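**1/** My daughter is four and she does not sleep without one certain soft toy. Last month we lost it for two days. I want to write down what I learned about washing, repairing and replacing stuffed animals, maybe it will help some other tired parent. Long thread, sorry.

**2/** First, the loss. We took the ferry to Stastholm on a Wednesday and came home without the toy. I called the ferry office three times. A very patient man named Surachet Saithong looked in the lost box for me and called back in the evening. It was there, under a raincoat.

**3/** In those two days I read everything I could find. Some advice was good, some was terrible. One page told parents to boil the toy. Please do not boil the toy.

**4/** Washing. Look at the label first, if there is still a label. If it says surface wash only, believe it. There can be a music box or a cardboard piece inside, and cardboard does not come back from a washing machine.

**5/** If machine washing is allowed: put the toy in a pillowcase, tie the pillowcase with a string, cold water, the gentle program, the lowest spin. Use half of the soap you think you need. Soap that stays in the stuffing makes the toy stiff and it collects dirt faster.

**6/** Long fur is a different story from short fur. Short fur forgives you. Long fur makes knots when it is wet and rubbed, and then you have small hard balls that will never be soft again. For long fur I wash by hand in the sink, and I only press, I never rub.

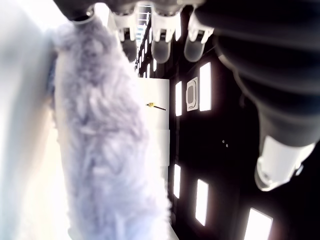
**7/** Drying takes more time than you expect. The outside is dry by the next morning and the middle is still wet. I press the stomach hard with a dry paper towel, and if the towel is damp, I wait another day. Our last wash took 34 hours from sink to bed, with a fan.

**8/** Do not use the dryer with heat on synthetic fur. The ends of the hairs melt a little and feel like an old toothbrush. I did this to my nephew's bear and I still apologize to him.

**9/** When it is almost dry, brush it. I use a soft pet brush from Hedero, but a clean baby brush also works. Start from the ends and hold the fur near the root with your other hand, the same way as with a child's hair.

**10/** Repair. Most holes are not in the fabric, they are in the seam. This is good news. A seam can be closed again in ten minutes with a ladder stitch. Search for "ladder stitch" and watch any short video. My first one was crooked and my daughter did not care.

**11/** Thread: polyester, a little darker than the fur. Lighter thread shines and you will see it every time. Cotton thread breaks sooner when a child pulls on the same leg every night.

**12/** The places I check every few months:

- under the arms and legs
- the neck, from carrying
- the base of the ears
- the end of the trunk, tail or nose, from chewing
- foot pads, if they are a separate piece of fabric

**13/** Eyes. If hard eyes become loose and the child is under three, take the toy away until it is fixed. I replaced ours with embroidered eyes. They look a bit sleepy. My daughter says this is because it is bedtime, and I accept the explanation. 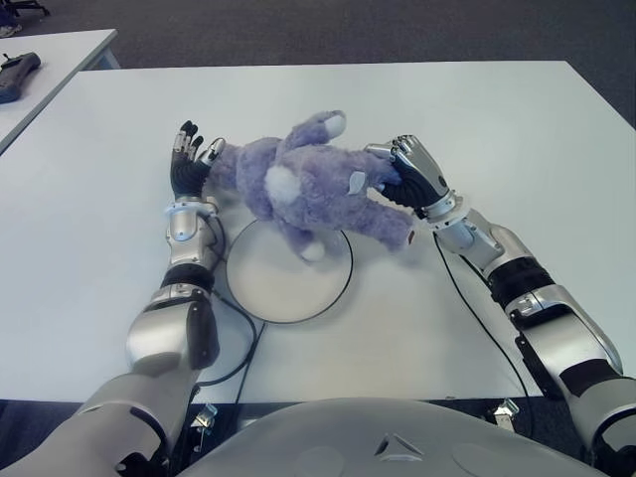 **14/** Stuffing goes flat with the years, first in the neck. You can open a small part of the back seam and add new stuffing with a chopstick. Add less than you want. A toy that is too full feels wrong in the arm, and a child notices it immediately.

**15/** I bought a bag of stuffing from Kjærgaard, the smallest they had, and I will probably have it until I retire. If you know other parents, share one bag.

**16/** Now the hard question, the replacement. Everybody says "buy two of them on the first day." Very wise, but on the first day you do not know which toy it will be. We had a beautiful rabbit from my aunt. It was ignored completely for four years.

**17/** If you do have two, change them every week, so both become old together. If the second one stays in the closet, it will have the wrong smell, the wrong weight and a too clean face. My friend tried it. Her son looked at the new one and said, "This is his cousin."

**18/** If the toy is no longer made, there is a site called Plullow where people look for exactly this. You write the size, the color and the year, and strangers check their attics. When I looked, there were 226 open searches. I read them late at night and cried a little. One man was looking for his mother's dog.

**19/** Write these things down now, while you still have the toy: a picture from the front and the back, a picture of the label, the length with a ruler. I had only one picture, and it showed half an ear behind a birthday cake.

**20/** I also sewed our phone number inside a small ribbon on the leg. It is not pretty. The ferry people told me they would have called the same afternoon if there was a number.

**21/** A few people asked in the messages about smell after washing. Some children refuse a clean toy. We put it in our own bed for one night before giving it back, under the pillow. With us it worked both times.

**22/** Someone asked also about freezing against dust mites. I do it, one night in a closed bag, and then I wash, but I am not a doctor, so if your child has allergies please ask a real one.

**23/** Next wash here is planned for June, when we can dry outside in the shade. If you have a good method for stains from blueberries, please write to me. I tried vinegar and now it is a bigger stain, only paler.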